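Hovari Bird Count Logger, Model 171
Handheld field recorder for transect and point counts

The Hovari 171 records bird species, number, age, sex and behavior with physical keys, so it can be used with gloves on. Each entry is stamped with time and position. Records are kept in the unit until you erase them, even if the battery runs flat.

The species list is loaded by the user. Up to 40 species can be put on the quick keys, and the rest are found by typing the first letters of the name or the four-letter code. Subspecies can be added under any species. Status labels (resident, migrant, casual, accidental) can be set separately for spring, summer and fall. 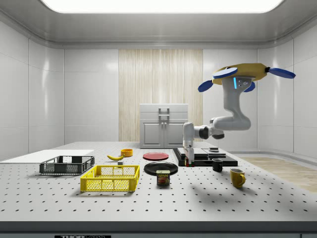
Counts can be split by distance band. The unit comes with two bands set up and takes up to 6. To change them, hold Menu at startup and choose Bands. Do this before the first count of a survey - changing bands later does not re-sort records already taken.

Battery life is roughly two long mornings with the position fix running. The battery door takes a coin or a flat screwdriver.

Mounting

The 171 has a standard tripod thread on the base and a lanyard loop at the top. The Maton plate is sold separately and fits the unit to a scope rail or a bench. It has slotted openings, so it will not line up with every hole pattern. A panel with round holes on a regular square grid, like the pale one shown here, should be measured from hole center to hole center before you order. Bolts are not supplied.
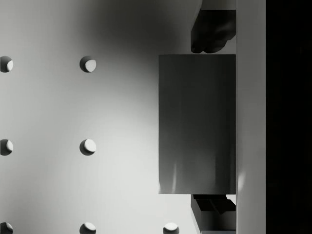
Exporting records

Connect the cable and choose Send. Records come out as a plain table, one row per entry, with a second table for the notes. Photographs are not stored in the unit, but each entry has a field for a photo or specimen number.

Zinhle Chauke used the 171 for shorebird counts at Ullau through June and asked for a way to mark a flock as estimated. This was added in software version 2. Older units can be updated with the same cable. 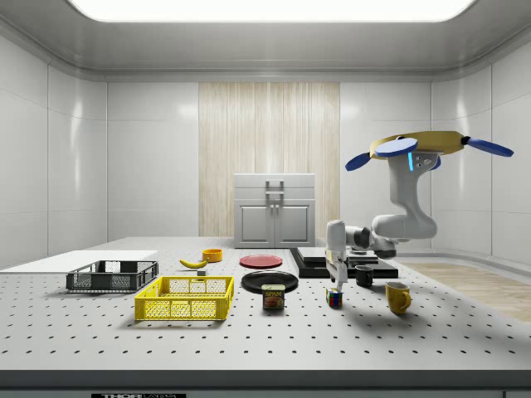 In the box: recorder, battery, cable, lanyard, printed key guide.
Not included: Maton plate, tripod, rain cover.

Questions about species lists go to Glória Morais. For repairs, write to Adelino Garcia and include the serial number from inside the battery door.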